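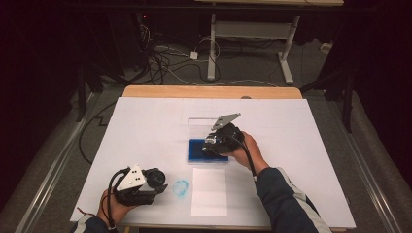

Folke Holmgren

Re: [alcombe-users] Line endings and the import step

Enda Mac Suibhne wrote:
> We upgraded to the July build and the nightly import now stops
> partway through the parts catalog. The log gives a record number
> (237) and the words "unexpected field count" and then nothing else.
> The same file loaded under the previous build with no complaint.
> I have opened it in two editors and record 237 looks fine to me.
> Is there a switch to get the old behavior back? We have 60 of these
> files queued and I would prefer not to edit them by hand.
>
> Enda

Enda,

There is no switch. The old reader was removed in the July build, and I would not bring it back, for reasons below.

Record 237 probably is fine. The number in the log is the record at which the reader gave up, and it gives up one record after the damage. Look at 236. I expect you will find a quoted description field with a bare carriage return in it, most likely pasted from a spreadsheet cell that had two lines of text. Most editors either hide that character or draw it as an ordinary line break, so looking at the file won't tell you much. Use a hex dump:

 od -c catalog.txt | grep '\\r'

If the file was written on Windows you will get a match on every line, and the ones you want are those where \r is not followed by \n. Note that od wraps its output at 16 bytes, so a pair can be split over two rows. Check the start of the next row before you decide a \r is alone.

As for why it used to load: the old reader treated a bare \r as white space and dropped it. It did so before it looked at quotes, so a field containing "bracket, left\rsee note" came out as "bracket, leftsee note". The record count was right and the data was wrong. Úna Fitzgerald reported this on the list last winter after finding joined words all through the Rilport tables, and the fix was to stop stripping anything before the quote check. The new reader accepts \n or \r\n inside quotes and rejects a lone \r anywhere. Whether it should reject or convert was argued at some length in that thread. I was for rejecting, and still am.

For your queue, convert before import:

 perl -pi.bak -e 's/\r(?!\n)/ /g' *.txt

This puts a space where each bare \r was and leaves proper pairs alone. It keeps a .bak copy of each file. Don't run it on files from the old Mac exporter, where \r is the real record separator - you would get one very long record. Those have no \n at all, so they are easy to pick out:

 grep -L '$(printf "\n")' is not a test, in spite of what the
 wiki page says. Use wc -l and look for zero.

I will correct the wiki page when I have my password back.

Two further points, as you will meet them next.

The reader has a field limit of 2000 bytes. It is bytes and it is applied after decoding to UTF-8, so a Latin-1 file with a lot of accented text can be under the limit on disk and over it on load. The message in that case is "field too long", and there the record number is correct.

Rejected files are left in the spool directory with their lock. If you fix a file in place and rerun, it will be skipped without a message until the lock is removed. Stop the import first, then delete the .lck files, then start it again. Doing it in another order can load a file twice. Áine Kinsella has a patch that puts the lock removal into the stop script, which I have been running on around 40 files a night with no trouble. It is not in the tree yet.

If 236 turns out to be clean, send me the output of od for that record and the two on either side of it, off list if the catalog is confidential. Please don't paste it through a mail client that rewraps.

The off-by-one in the log is a bug and I have filed it. The fix is small but it touches the counter that the resume option depends on, so it will wait for the next build.

Folke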